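Home | About Us | Products | Newsroom | Support | Contact

Print this release | E-mail this release

Vultthorpe Issues Safety Notice and Offers Free Replacement of Grip Pads on Braston Hand-Held Grippers

Users are asked to stop handling liquid containers with affected units until new pads are fitted

Vultthorpe today announced a voluntary corrective action covering 2,761 Braston hand-held grippers supplied to laboratories, training centers and test sites. The action follows reports that the finger pads on some units can shift under a sideways load and release a held object without warning to the user.

No serious injuries have been reported. In one case, a user was treated on site for eye irritation after a bottle of household cleaner slipped from the fingers and its contents splashed upward. The user returned to work the same afternoon.

The company is asking all customers to stop using affected grippers with containers of liquid, glass items and any object weighing more than 300 grams until replacement pads have been fitted. Other light handling work may continue, provided the pads are checked at the start of each session as described below.

What Went Wrong

The Braston gripper is used by hand to record handling tasks that are later taught to robot arms. Many of these tasks involve ordinary household goods, including bottles, caps and spray heads, and are often carried out by one person using two grippers or by two people working side by side at the same table.

Vultthorpe received the first report of pad movement in July. By the time the company completed its review, 22 reports had been received from customers. In each of them, the pad on one finger had moved along its mounting while the user was turning or pulling on an object.

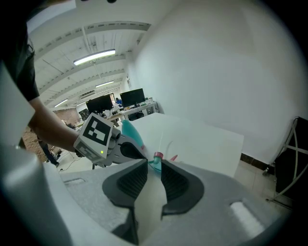

Hand-held grippers in use with plastic bottles at a white work table.

The company's engineers traced the fault to a change in the adhesive used between the pad and the finger. The adhesive met its specification when pulled straight away from the finger. It did not hold reliably when the load came from the side, particularly after repeated use. The test used to approve the change did not include a twisting load, and the weakness was therefore missed.

"We approved a part on the strength of a test that did not match the way our customers work," said Tin-yau Cheng, director of product safety at Vultthorpe. "People use these grippers to unscrew caps and separate parts. Our test should have done the same. We regret the disruption this will cause, and we are grateful to the customers who wrote to us in detail."

Mr. Cheng said that several customers had at first put the dropped objects down to user error and had not reported them. He asked all sites to review their session notes and to send in any record of an unexplained release, including those that caused no damage.

Units Affected

The action covers Braston grippers fitted with the second version of the finger pad. The pad version is molded into the back of each pad and can be read when the fingers are fully open. Grippers with the first version of the pad use a different adhesive and are not affected. Customers who have replaced pads themselves should check both fingers, as the two versions may have been mixed on a single unit.

The Lui wrist mount and the Brateck table stand, which are sold separately, are not part of this action. Robot arms fitted with Braston fingers at the factory use screwed pads and are also not affected.

Recorded Data

Some customers have asked whether sessions recorded with a moving pad can still be used. Vultthorpe advises that recordings made before an unexplained release should be set aside and reviewed. A pad that has shifted changes the point at which the fingers meet, and a robot arm trained on such recordings may close on an object in the wrong place. A written guide to finding affected recordings will be sent to all registered sites at no charge.

Tasks that involve removing or turning a part deserve the closest review. Trigger heads and screw caps were named in more of the customer reports than any other type of object. 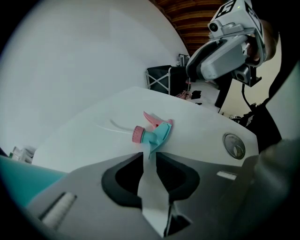
Steps for Customers

1. Switch off the gripper and open the fingers fully. Read the version number on the back of each pad.

2. If either pad is the second version, attach a tag to the unit and tell everyone who shares it.

3. Before any permitted light work, press each pad firmly sideways with the thumb, first in one direction and then in the other. If there is any movement, take the unit out of use.

4. Empty and rinse any bottle that must remain on the work table. Use water in place of cleaning products for all handling tasks, and wear eye protection.

5. Register each affected unit through the support page. Have the serial number ready.

6. Do not glue, tape or clamp a loose pad. Repairs of this kind may damage the finger and can prevent the new pad from seating correctly.

Replacement Schedule

Replacement pads are fixed with two screws as well as adhesive. Each new design was put through 500 twisting cycles under load before release, and the same test will now apply to every future change to the fingers or pads.

Pads will be sent first to sites that have reported a release, then to teaching sites, and then to all other customers in the order in which they register. Fitting requires only the small driver included in the kit. Customers who prefer to have the work done by Vultthorpe may return their units, with shipping paid by the company in both directions.

About Vultthorpe

Vultthorpe designs and makes hand-held grippers, mounts and stands for use in robot training and research. Its product lines include Braston, Lui and Brateck.

Media and customer inquiries should be directed to the product safety office through the Contact page.

Print this release | E-mail this release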